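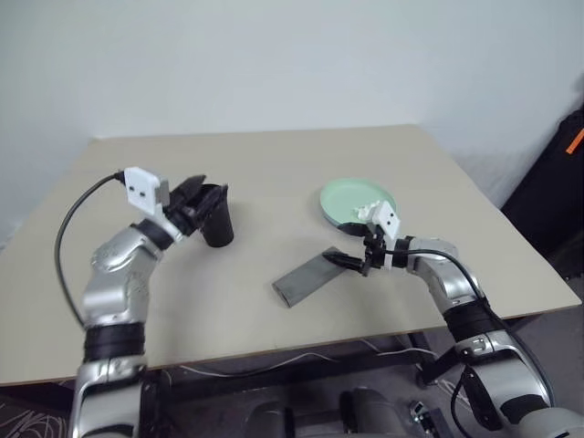

Vaughan Tawhiri objected that a table is never set from nothing, and that any account of place setting which begins with a bare surface has already left out the part that people find difficult. The remark was made in the discussion following our first report on the Drerkside meal study, and we take it as the starting point for this section. In his view, most of the work in laying a place for one person consists of deciding what may stay where it is and what must be moved to make room for the next item.

4.2 Placement of the plate, the cup and the board

The first report treated the plate as the fixed point of the setting. Participants were assumed to put the plate down first and to arrange all other items in relation to it. This assumption was taken from earlier handbooks of household practice, in particular the Berhe manual, which instructs the reader to "set the plate and let the rest follow." The session records do not bear this out. Across 300 sessions, the item placed first was more often the cup, and the plate was adjusted afterward to suit it.

Figure 3. Tabletop items at a pale table against a white wall: a black cup, a round mint-green plate with a raised rim, and a long, narrow dark gray board lying at a diagonal.

We distinguish between two kinds of adjustment. A shift is a change in the position of an item that remains in contact with the table. A lift is a change in position in which the item leaves the table and is put down again. Cups were mostly lifted. Plates were mostly shifted, and a plate that already held food was almost never lifted once it had been set down. Boards were treated in both ways, and the choice appears to depend on whether the participant regarded the board as part of the setting or as something left over from preparing the meal.

The status of the board deserves separate comment. In the coding scheme used for the first report, every board was entered as a preparation item and was excluded from the final setting. Two coders raised concerns about this rule during training. Many participants served bread or fruit directly from a board and expected it to remain on the table throughout the meal. Others cleared it before sitting down. A board lying at an angle to the table edge was especially hard to classify, as the angle could mean that it had been pushed aside or that it had been turned toward the person who was to use it. We have therefore replaced the original rule with a third category, shared item, which carries no assumption about when the object will be removed.

Color and contrast were also considered. Participants at the Starnen site, where the tables are light, were asked after each session to name any item they had found hard to place. Dark items were rarely named. Pale items placed near the back of a pale table were named more often, and several participants said that they had moved a white dish forward simply to see it better. A green or blue plate did not give rise to the same complaint. We do not draw a general conclusion from these answers, which were given freely and were not requested in a standard form, but we note them for the benefit of anyone planning a similar study.

The position of the cup followed a more regular pattern. When the cup was placed first, it was generally put down at some distance from the near edge and left standing there while the other items were brought in. Participants who later moved it gave one of two reasons: it stood in the path of the hand reaching for the plate, or it stood too close to the board. Spills were recorded in 31 sessions, and in most of these the cup had been placed before the board. The order of placement may thus matter more than the final distance between the two items, although the present records do not allow us to separate the two effects.

In total, 1724 placements were coded under the revised scheme. Each was reviewed by a second coder, and disagreements were settled by discussion. The largest source of disagreement was the small item resting on a plate, such as a piece of bread or a folded napkin. Under the Zukuver coding guide, an object on a plate is counted as part of the plate. We kept this rule for the sake of comparison with earlier work, but we recorded the presence of such objects in a separate field.

Tawhiri's objection remains only partly answered. The revised scheme records what was already on the table when each session began, and it allows an item to stay in place without being counted as an omission. It does not record how long a participant looked at the table before moving anything. That question is taken up in Section 4.3, together with the sessions in which two people laid the same table.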